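May 2026 – bench room, white table

Moved everything off the big white table this morning so the top could be cleaned properly before the Vasum parts come back from Agnes. It had glue haze on it from the March batch and a ring where someone had parked a can of thinner. Dish soap and warm water first, then the plastic scraper held nearly flat, then isopropyl on a lint-free cloth. The haze came up with the scraper. The ring needed three passes and there is still a trace of it if you get your head down level with the surface. I stopped there. Valter wanted to try the Ekström paste on it but I would like to see it on an offcut first, it dulled the old top in the front room.

Checked level after cleaning. The long side toward the shelving was low by two turns of the foot. Corrected, went back an hour later, still good. The foot nearest the door has a cracked pad and I put a rubber one under it for the time being.

Rule from now on, agreed with Ingegerd: no gluing straight on the top. Use the silicone mats, the 300 mm ones for small work. There are two rolled up in the drawer under the vise and they want flattening under something heavy overnight. 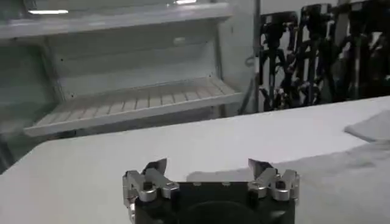 Light was the other thing. Ottar has complained for a while that he can't see fine scratches when he is inspecting at the right-hand end, and I took the meter round to settle it. Middle of the table read 363 lux, right-hand end quite a bit less. Fine for assembly, poor for inspection. Swapping the tube made no difference worth writing down. Either we hang a second fitting or inspection moves to the middle and the trays go to the right. Moving the trays costs nothing so we try that first.

The gap at the back under the cabinet collects screws. Pulled out a handful of M3s, a broken scribe and the 19 mm socket Rochelle has been asking for since winter. Socket is back on the rail. A strip of foam pipe lagging pushed into the gap would stop most of it – Valter has an offcut at home.

Mustora trays: washed, drying on the rack, one has a split corner and went in the bin. Labels came off in the wash, so they need writing again before anyone fills them. Use the paint pen this time.

Left to do:
Foam strip along the back
New pad for the foot by the door
Ekström paste on an offcut, photograph before and after under the same lamp
Ask Estora for a price on the second fitting
Reorder cloths, down to the last pack of 20

Agnes expects to drop the Vasum parts off after lunch tomorrow. Leave the middle of the table clear for them.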